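Darnholm Workshop and Shared Spaces Board > Tidying and Storage

Paper scraps on the shared table, what do you sort into?

gedthorpe_wal
Joined in January
Posts: 55

We have one long wooden table that everybody uses, and it collects paper. Wrappers, crumpled packets, receipts, the little slips that come off parcels. By mid-afternoon there's a drift of it at one end. I've taken on clearing it, and I'd like a system that other people will follow when I'm not there.

Right now I'm using clear plastic containers on the table. Printed slips that someone might want back go in one and wrappers go in another. There's also a lime-green bucket, which I bought for general rubbish.

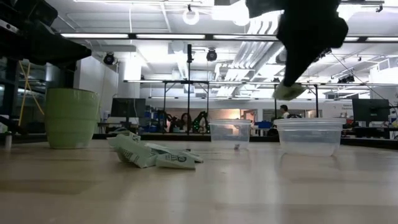

The trouble is the bucket gets used for everything. People walk past, see a bucket and drop things in, and then I'm picking receipts out of it at 5:30. I've thought about taking it away and leaving only the clear ones. Has anyone run a table like that? Lids or no lids? I don't want to spend much.

Walter Cabrera, Gedthorpe

benchrat_ottawa
Posts: 2,000

Take the bucket off the table and put it on the floor. Anything at hand height gets filled first. We had the same thing in our sewing room with thread ends and pattern tissue.

No lids. People won't lift a lid to throw out a wrapper.

maplekettle

I'd keep the bucket where it is and lose the tubs. Two kinds of paper is already too many for a shared table. Put everything in one bin and let one person go through it once a day. You're doing that now anyway by the sound of it.

gedthorpe_wal

I am, and I'd like to stop. It's not a big job but the receipts come out crumpled and a couple of people need them for claims.

maplekettle

Then they should pick up their own receipts.

benchrat_ottawa

They should, but they won't. A tray for receipts is cheap. I wouldn't use a tub for those, though. A flat letter tray keeps them flat, and you can see whose is whose without digging.

zirnetis_shed

Agree on the tray. I'd also say flatten the packets before they go in. A scrunched packet takes up a lot more room than a flat one, and if your recycling gets sorted by hand at the other end, flat is easier on everybody. Check the inside first. If there's a shiny plastic or foil layer, ours won't take it as paper.

gedthorpe_wal

Good point on the lining. The ones I get most are a pale green paper with darker green printing. I'll tear one open and have a look.

Had a go this morning with the tubs moved along and the receipts left out where people can find them.
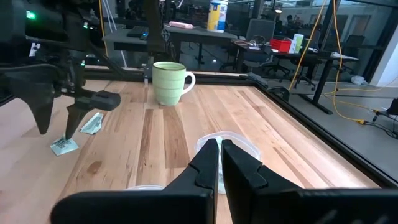

Slips on the left, mug at the back, tub in front.

I think a tray would sit well where the slips are. The mug has been there a while and I'll move it to the sink.

valtonen.p

Is that butcher block? If it's oiled, don't leave damp paper on it. We had coloured packets bleed onto a bench top and it took a good sanding to get the green out. Coffee rings are the same story, so a coaster for the mug would be worth having.

gedthorpe_wal

It's got the strips, yes. I don't know what finish is on it. I'll ask whoever ordered it.

maplekettle

Still think one bin is simpler. But if you're going with clear tubs, at least label them on the front and not on the lid. Masking tape and a marker will do. Big letters.

benchrat_ottawa

Clear ones hardly need a label. You can see what's inside.

maplekettle

You can see what's inside when there's something inside. Empty them at night and the next morning the first person in has no idea which is which.

benchrat_ottawa

Okay, fair enough. Label them.

zirnetis_shed

Leave one wrapper in the wrapper tub when you empty it. That's what I do with screws.

gedthorpe_wal

Might do both. Plan for now: bucket goes on the floor at the end of the table, 2 tubs stay up top with tape on the front, and I'll get a letter tray for receipts. Anything left in the tray at the end of the month goes out. I'll put a note up about that so there's no argument.

valtonen.p

Put the note on the tray itself. Ours was on the wall and people said they'd never seen it.

gedthorpe_wal

Will do. Does anybody have a tray they like that isn't wire? Slips fall through the wire ones.

zirnetis_shed

Any solid plastic one. Mine came from the thrift store and I've got a spare if you're ever out this way.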